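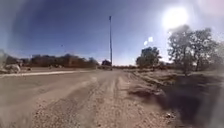

3.2 What the moderators told us

I went into the Zesdale forum expecting rows about rules, and what I mostly got was people talking about sleep. We interviewed 18 moderators over three weeks in December, and 6 of them had muted their phones at night after a pile-on. One, who looks after the Grulisum fan boards, said she still reads every report herself - all of them, even the copied and pasted ones!

Figure 3. Unpaved track with tyre ruts and a tall pole.

Reports came in clumps. The Lanz board could go quiet for days and then get around 100 in an evening, nearly all about a single thread. I coded these by hand (slow going, I admit) and kept duplicates in, as the Vondurberg study did, so that the two sets can be compared in section 4.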